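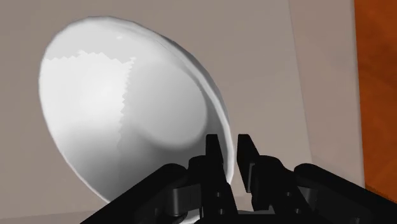

How does a robot pick up a bowl?

Search this site: Type a word, then press Go

Picking up a bowl is easy for you. You probably did it at breakfast without thinking. For a robot it is a hard job, and people spend months getting it right.

We are going to look at a kit called Heten. It is made for schools and clubs by a small company called Sultum. With Heten you can teach a robot arm to do jobs around a table, such as lifting a bowl and putting it somewhere else. The arm in the kit lives inside a computer. The room, the table and the bowl are all drawn by the computer too. This is called a simulation.

Why practise on a computer?

A real robot arm is heavy and costs a lot of money. If it makes a mistake it can break a bowl, or bend one of its own fingers. In a simulation you can press Reset and everything goes back to where it started. A class can try the same job 100 times in an afternoon and there is nothing to sweep up.

The computer works out what would happen if the bowl were real. It knows how heavy the bowl is and how slippery its sides are. If the fingers squeeze too gently, the bowl slides out. If the arm comes down too fast, it knocks the bowl over.

What is a gripper?

A gripper is a robot's hand. The one in Heten is black and has 2 fingers. They can open and close, but they can't curl round things as yours do.

Try this at home. Use only your thumb and one finger, and keep them both straight. Now pick up a plastic bowl. If you try to hold the whole bowl across the middle, your fingers won't reach. The easy way is to pinch the edge, with one finger inside the bowl and one outside. The edge of a bowl is called the rim, and it is a good place for a robot to hold as well.

The parts of the arm

Your arm bends at the shoulder, the elbow and the wrist. A robot arm has joints too, and each one has a motor to turn it. To reach a bowl on the far side of a table, several joints have to turn together by just the right amount. The last part of the arm points the gripper down at the bowl.

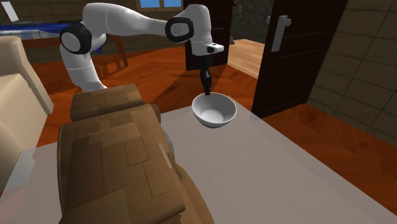
In Heten you give the arm its instructions one step at a time. A first try might look like this:

Move above the rim.
Open the fingers.
Go down slowly.
Close the fingers.
Lift.

Most people get the third step wrong to begin with. They stop too high, and the fingers close on air. Or they go too low and bump the table. Heten shows a number on the screen for how far the gripper is from the table, so you can change your instructions a little and have another go.

You can also look at the room from different places. One view is close to the gripper and is good for checking the fingers. Another is from further back and lets you see the arm and the things near it. It helps to swap between the two before you tell the fingers to close.

What is it like to use?

Lesia Kobzar teaches at Milirska School and tried the kit with her computer club in April. "The first lesson was slow," she says. "It took us some 40 minutes to get everybody's bowl off the table. By the second lesson they were racing each other."

Her club liked the Reset button and the slow-motion button. They did not like the instruction booklet, which has small print and uses long words. The youngest children needed a grown-up to read it with them.

What do you need?

You need a fairly new computer and a mouse. Heten does not work on tablets yet. Schools can borrow it for a term from the Demchenko Library, and the library will send a helper for the first lesson if you ask.

Words to know

Gripper: the part of a robot that holds things.
Joint: a place where an arm bends or turns.
Rim: the top edge of a bowl or cup.
Simulation: a pretend place made by a computer, where things move much as they would in real life.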